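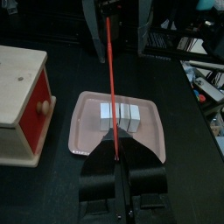
The wrist view, with four blocks in the pink tray and a drawer to the left.

In Defense of the Bad Takes
By Kwabena Mahama
7/5/19

I have spent most of a winter teaching a pair of mechanical arms to handle toy food, and I would like to make a case for the days I did it badly.

The job, for readers who have been spared it, goes like this. A person sits at the controls and moves the arms through some small domestic chore. Pick up the knife. Open the drawer. Put the thing in the cup. The cameras record it, the joints record it, and the whole business gets saved as one example. Then you put everything back somewhere slightly different and do it again. When you have enough of these, they go to a learning system, which is supposed to work out what you were getting at. My parents paid for a degree so that I could do this, and they have been very decent about it.

At Hakance, where I do it, each example gets a grade at the end of the day. Good ones are kept. Bad ones are deleted. In February we had a batch of 242 examples of opening the drawer, and I was asked to go through them and throw out anything that looked sloppy. I was halfway into the job before I noticed that I was throwing out every example in which anything interesting happened.

Consider what a clean example of opening a drawer looks like. The arm goes to the knob. The fingers close. The drawer comes out. I have watched so many of these that I could hum them. They are pleasant in the way that other people's tidy closets are pleasant, and after a few you have learned what there is to learn. Now consider a sloppy one. The fingers come in too high and slide over the top of the knob. The operator backs off, tries again lower, gets half a grip, tugs the whole box toward the edge of the table, stops, holds the box still with the other arm, and finally opens the drawer with all the grace of a man getting out of a hammock. I had been marking these as rejects. I had a shortcut key for it.

The trouble is that the machine is going to miss the knob. I can promise you this, having met the machine. It will arrive a little high or a little to the left, and at that moment the only question that matters is whether it has ever seen anybody arrive a little high or a little to the left and do something sensible about it. If all it has ever been shown is success, it will have no opinion on the matter. It will close its fingers on air and carry the air away with great confidence.

I've seen it do that. It opened a drawer of air and then put a block inside.

Inès Caron runs the training side and disagrees with me about most of this, which makes lunch longer than it needs to be. Her objection is a fair one and I'll give it as she gave it to me: "If you feed it your mistakes, it learns to make your mistakes." She has a story from her time at Tsikata about a system that paused before every grasp, a small polite hesitation, like someone about to sneeze. They hunted for the bug for weeks. There was no bug. One of the operators liked to stop and think before closing the gripper, and he had recorded more examples than anyone else, so the machine had concluded that thinking was part of the task.

I take the point. I have habits too. I come at everything from the right, for reasons I couldn't give you, and there is surely a drawer-opening policy out there that comes at everything from the right and couldn't tell you why either. But look at what the story says. The pausing operator's examples were clean! They would have sailed through our grading. He never dropped a thing. Throwing out the sloppy ones would have left every last pause in place, and very likely raised the share of them, since a man who stops to think before each grasp doesn't fumble much.
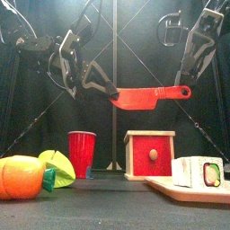 So the grading catches one kind of fault, the kind that is embarrassing to watch, and lets the other kind stroll through the gate. What it mostly measures is whether the operator would mind his boss seeing the video.

It also changes how people work, and I think this is the worse problem. Once you know the fumbles get deleted, you stop risking them. You set the knife down where you know you can get it. You turn the handle toward the gripper that likes handles. Nothing in the instructions says to do this and no one would admit to it, but I went back through my own examples from the start of the winter and then from the end, and the objects had been creeping toward the easy part of the table for the entire time, like guests edging toward the food. I was getting better numbers. I was also teaching the machine that the world is considerate.

The world isn't considerate. It leaves the knife under the cutting board. We are told these things will someday work in kitchens, and I'd invite anyone who believes that kitchens are orderly to come and look at mine.

There is a school of thought, strong at a place called Vurport where I interviewed once and was not hired, that says all this fretting is sentimental. Collect more, they say. Collect so much that the pauses and fumbles and rightward leanings wash out. It may be so. I would only mention that somebody has to sit in the chair while the washing out takes place, and that the people who say "collect more" tend to say it from a different chair. An afternoon of picking up the same plastic object does something to a person. By the end of one I couldn't have told you whether I was tired or the arm was. More examples from a bored operator are more examples of boredom, and the machine will study them closely.

What I'd like instead is modest and could start tomorrow. Keep the fumbles, and label them as fumbles. Say where the trouble began and where the recovery did, so Inès can use the second part and leave the first alone. She tells me this can be done and that she would rather someone else did the labeling, and I have told her that I'm already in the chair. Delete the true disasters, by all means. I have 2 examples in which I reached for the wrong control and swept the table, and I don't think there's a lesson in either of them beyond the one I learned.

Second, let someone other than the operator decide where the objects go. We tried this for a short while with Inès setting the table, and she was merciless. She stood things on end. She put the block against the back of the box where neither arm could get at it without an argument. I got 3 clean examples in the first hour and swore during the rest, and luckily there's no microphone. Those are the recordings I would show to anyone who asked what the job is. You can see a person working something out in them, which you can't in the tidy ones.

Third, and I know how this sounds coming from the party concerned, write down who was driving. Most collections I've seen treat the operator as a sort of weather. The examples just arrive. But the hesitation in Inès's story had an owner, and if his name had been attached to his recordings they'd have found the trouble before lunch. A friend at Zematcombe says they do keep names there and that the chief result so far has been a rivalry over drawer speed. I can live with that. Speed is at least a habit you can spot.

I made this case at Hakance last month and got a partial win. The shortcut key has been reassigned, and the rejects now go into a folder instead of the trash. The folder is named "Kwabena." I've asked for it to be renamed, and the request is in the queue behind a loose cable and the matter of who keeps moving the good chair.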